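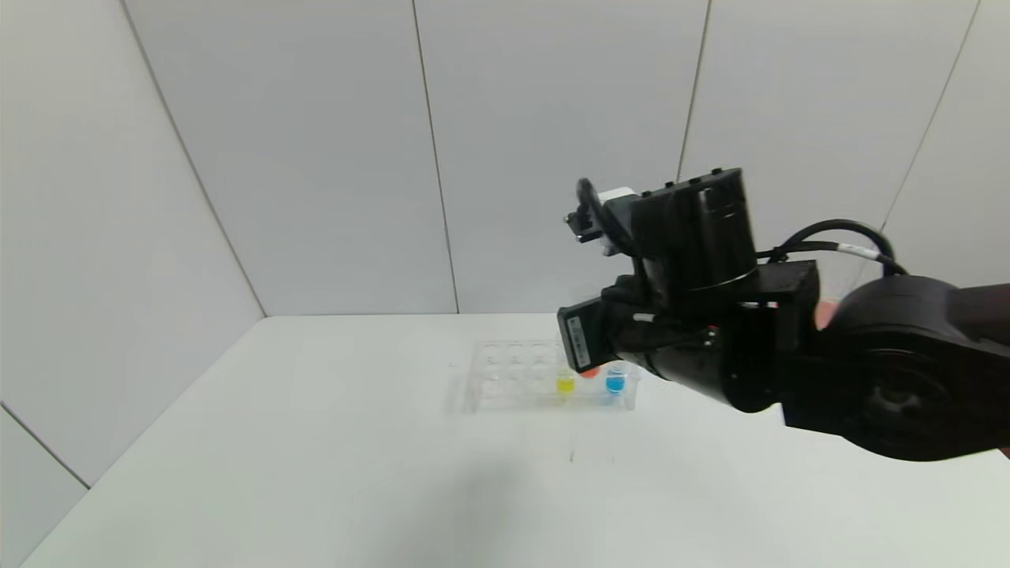

4.2 Role drift in fan series wikis

We coded the staff pages of 41 fan fiction wikis for changes in the head writer role. Pages were sorted by hand for the second pass.

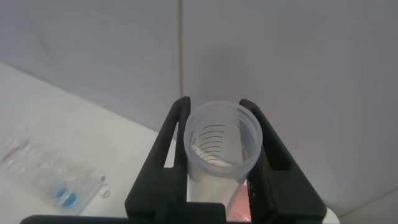

In eight wikis the founder kept the role for over two years.
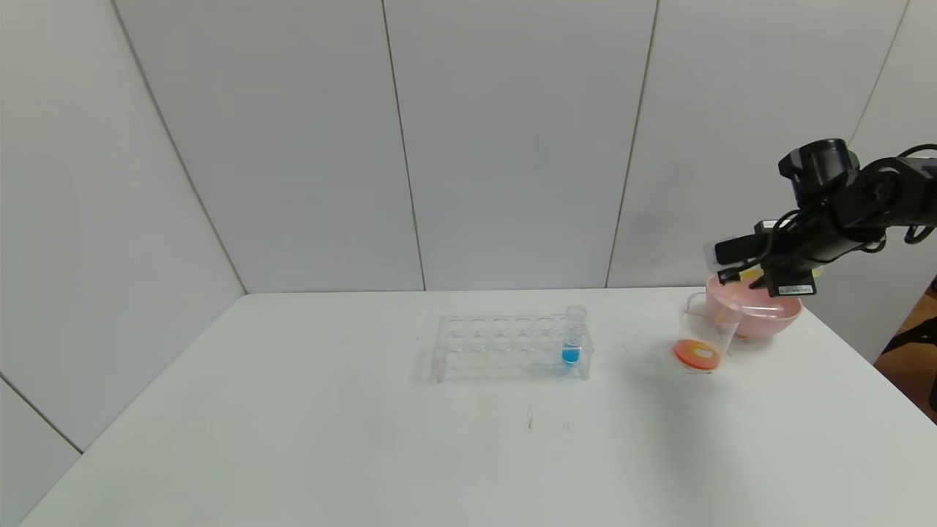
Skjelbred's term "soft handover" covers most other cases, Olthorpe included.
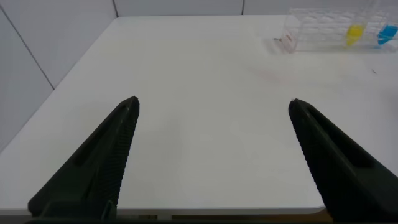 Kurup changed writers without editing its staff page and was coded separately.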